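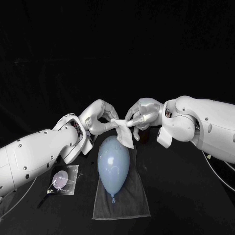
Tissues Around the House

Tissues are cheap and most homes have a box in every room, but they are often used for the wrong jobs. These notes cover handling, folding, storing and a few chores where a plain white tissue does better than a paper towel, and some where it does worse.

Getting one out without tearing it

Take hold of the tissue near the middle of the exposed edge, using the thumb and the side of one finger. Pull straight up, slowly. A sharp tug to the side is what leaves half the sheet in the slot. If a new box is packed tight, reach in and lift out the first 4 sheets together, then use those first. The rest will come up one at a time.

Opening a crumpled tissue

A clean tissue that has been in a pocket or a bag is still good. Hold one edge in each hand, between thumb and finger, and ease the hands apart a little at a time. Keep the pull light. Turn the sheet and do the same on the other two edges. It won't go flat again and doesn't need to – wrinkles help it pick up dust.

Separating the layers

Many tissues are two thin sheets pressed together at the edges. Rub one corner between your fingers until the layers slide, then peel. A single layer is enough for wrapping earrings or small glass beads, and one box goes a lot further that way.

Good uses

Padding inside shoes. Crumple the sheets loosely and push them into the toes. Change them the next day if the shoes were damp.

Lining a button tin or a small drawer. Fold a sheet in half and lay it in the bottom.

Packing ornaments. Wrap each piece in one sheet, then fill the gaps in the box with more. Colored tissues can leave dye on pale china, so stay with white.

Lipstick and greasy fingerprints on a mirror. Blot first, then wipe with a dry cloth.

Poor uses

Eyeglasses and camera lenses. Wood fiber can scratch coatings, and tissues with lotion leave a film. Use a lens cloth.

Wet spills on the counter. The sheet falls apart and you end up cleaning twice.

Windows. Too much lint.

Anything going through the wash. Check pockets before the load goes in. If one gets through anyway, let the clothes dry fully before you shake them out. Dry lint comes off with a brush, wet lint smears.

Where to keep them

Keep boxes away from the sink and off the bathroom floor. I keep the spares on a closet shelf, 10 boxes at most, with the oldest in front. A metal cover from the 1950 kitchen set my aunt left me still fits a standard cube box, but measure before you buy an old one because many are a little short.

For the car, fold a small stack in thirds and put it in a zip bag in the door pocket. The bag keeps the dust off, and the sheets don't get chewed up by keys and pens.

After use

Used tissues go in the trash, not the paper recycling. Don't flush them. They are made to hold together when wet and will catch in older pipes. A small lidded bin next to the bed saves a lot of picking up during a cold.

Eirlys Mathias
Page updated 18/08/2025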